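4. Setting up the seed tray watering base

This section covers the Hornance watering base used with the Neltside 40-cell seed tray. If you are using the tray without the base, go straight to section 5.

4.1 Before you start

Check that you have the following:

Reservoir tray with fill spout
Capillary mat
Platform with four clip-on legs
Float gauge (red)
40-cell seed tray
Clear lid with two sliding vents

You will also need a jug, a clean cloth and peat-free seed compost. Do not use garden soil. It packs down in the cells and the mat cannot draw water through it.

Choose a level place that gets daylight for most of the day but is out of strong midday sun. A windowsill is suitable if it is deep enough to take the whole base.

CAUTION: Once filled, the base is heavy at the spout end. Do not leave that end overhanging a shelf or sill.
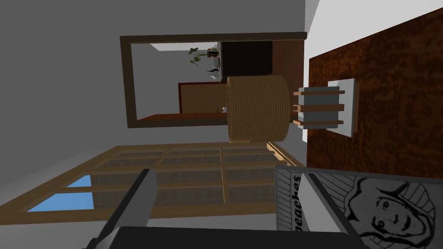 Printed card with the word "peaches" and a line drawing of a face

4.2 Fitting the platform and mat

1. Wipe out the reservoir tray with a damp cloth.

2. Push the four legs into the sockets on the underside of the platform. Each leg clicks when it is fully home.

3. Lower the platform into the reservoir with the notched corner next to the fill spout.

4. Soak the capillary mat in a bowl of clean water for 5 minutes. Squeeze it gently and let it drip. Do not wring it.

5. Lay the mat over the platform, smooth side up, and feed the long tail through the slot so that it hangs into the reservoir. The tail must touch the bottom.

6. Drop the float gauge into its tube beside the spout. It should move freely when you tap it.

Note: A new mat may give off a little colour the first time it is soaked. Change the water and soak it again if you prefer. 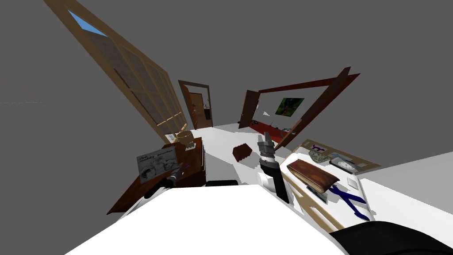
Magazine beside the white counter, with a wooden bowl on the cabinet behind

4.3 Filling and sowing

1. Fill the cells loosely with compost and tap the tray twice on a firm surface to settle it. Top up any cells that have dropped and brush off the excess.

2. Stand the tray on the mat and press down lightly at each corner. The compost has to be in contact with the mat through the holes in the base of each cell.

3. Pour 300 ml of water slowly into the spout. The gauge will rise as the reservoir fills. Stop early if it reaches the upper line.

4. Water the cells once from above with a fine rose. This starts the capillary action – after this, all watering is done through the spout.

5. Sow at the depth given on the seed packet. For very fine seed such as lobelia or begonia, sow on the surface and do not cover.

6. Fit the lid with both vents closed.

Label each row as you sow it. Seedlings of the cabbage family look much the same until they have their true leaves. 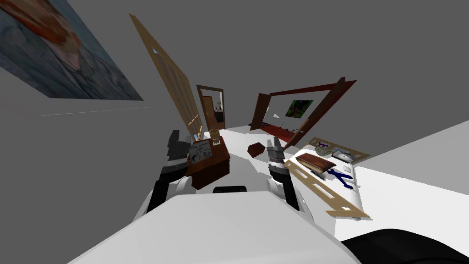
4.4 Daily care

Check the gauge in the morning. Refill when it drops to the lower line, and use water that has stood indoors overnight so that it does not chill the roots.

Open one vent halfway when the first seedlings show. Open both fully once most of the cells have come up, and take the lid off altogether 7 days after that.

Turn the tray end to end every other day if the light comes from one side only. Lift the tray and leave the base where it is.

CAUTION: Do not add liquid feed to the reservoir. It leaves a crust on the mat and encourages algae. Feed from above with a weak solution, and only after the first true leaves have opened.

If the surface of the compost is dark green or slimy, the cells are too wet. Let the reservoir run dry for a day and open the vents.

If some cells are dry while others are damp, check that the base is level, then press the tray down again at the corners. Should that not help, lift the mat and make sure the tail has not folded back on itself. 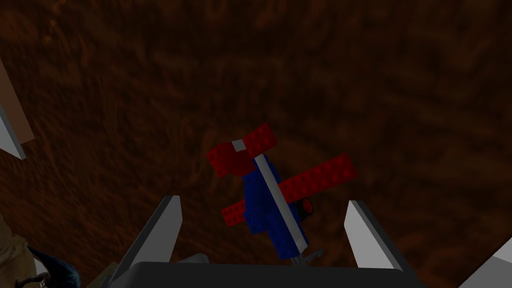

4.5 Cleaning and storing

Empty the reservoir by tipping it away from the spout. Rinse the mat under a running tap and hang it up to dry. It can be washed by hand with a little mild soap, but must not go in a washing machine or tumble dryer.

Wash the trays and lid in warm soapy water and rinse well. Boiling water will warp the lid.

Store all parts dry and out of sunlight. The mat should be replaced after two seasons, or sooner if water no longer spreads across it evenly. Replacement mats and legs are listed in section 9.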